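5.3 Drawer release faults in the tabletop storage task

The fault discussed in this section was first logged on August 2, 2019, in the middle of an otherwise ordinary block of trials. The arm had opened a drawer of the toy cabinet, placed an object in it, and begun to push it shut. The drawer stopped partway. The controller kept commanding forward motion, the joint current rose, and the whole cabinet slid back across the table until the force limit stopped the arm. Nothing was damaged. The run was marked as a failed close and the operator reset the cabinet by hand.

We first treated it as a one-time event. When we went back through the logs from February onward we found the same current pattern in earlier runs that had been labeled "operator stop" or given no label at all. Some operators had pressed the stop button before the force limit was reached, which hid the fault from our summary scripts.

To get a clean measure, we repeated the task under fixed settings at two sites. The Jamstead site ran 3,465 trials and the Plendell site ran 2,910. Both used the same Drundum controller and the same learned policy. Across the two sites, 633 trials ended in a fault during the closing phase. A trial was counted as a fault if the drawer had not reached the closed position when the arm stopped, for whatever reason. We did not count trials in which the object was dropped before it reached the drawer. Those are covered in Section 5.1.

Going through the fault trials by hand, we found two main causes.

The first was contact between the drawer and loose items on the table. The task starts with several small objects near the cabinet, and an open drawer can come to rest over or against one of them. A thin item under the drawer can tilt it a little, and the runners then bind. The policy has no input that would tell it about this. It sees the drawer from the wrist camera, and once the fingers are near the drawer the lower edge is often hidden. The fault rate was higher when the objects were placed by hand than when they were placed from the printed template, and we think this is because people tended to set them down close to the cabinet.

The second was a late release. The policy is supposed to let go of the object, back off, and then move to the pushing position. In some trials the backing-off motion was cut short, and a fingertip was still inside the drawer when the push began. The arm was then pushing against its own finger. This is the more serious of the two from a safety point of view, as the force builds up quickly and the person at the table gets little warning.

Figure 7 was recorded at Jamstead.

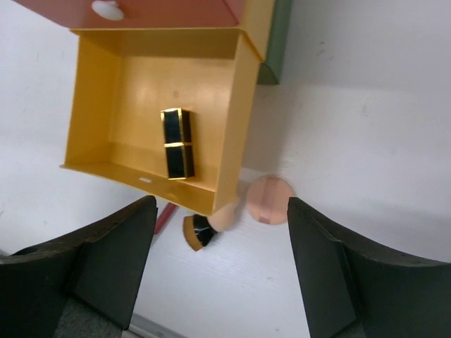
Figure 7. Wrist camera view of the open yellow drawer with an object inside and small items on the tabletop below it.

The force limit was set at the default value from Gunnlaugsson, the supplier of the wrist sensor. That value was chosen for heavier work than ours and is too high for a light cabinet that is free to move. We lowered it for the closing phase only. We also added a check on finger position, so that the push cannot start until both fingertips are outside the drawer volume. The check uses the arm's own joint readings and a fixed model of the cabinet, and does not depend on the camera.

With both changes in place we ran a further 300 trials at Plendell. No late-release fault was recorded in these. Binding faults still happened, though the arm now stopped before the cabinet moved far enough to need a reset. We have not solved the binding problem. Clearing the space in front of the drawer as a first step would probably help, but it changes the task, and results would no longer be comparable with those in Section 4.

One limit of this analysis should be noted. All fault trials were sorted by one person, Rafail Stamatopoulos, working from the logs and the wrist video. Where a trial showed signs of both causes it was assigned to the one that appeared first in the log. A second reader might split these cases differently. The total number of faults would not change.

5.4 Operator stops

Trials ended by the operator were kept apart from the counts above unless the closing phase had already begun.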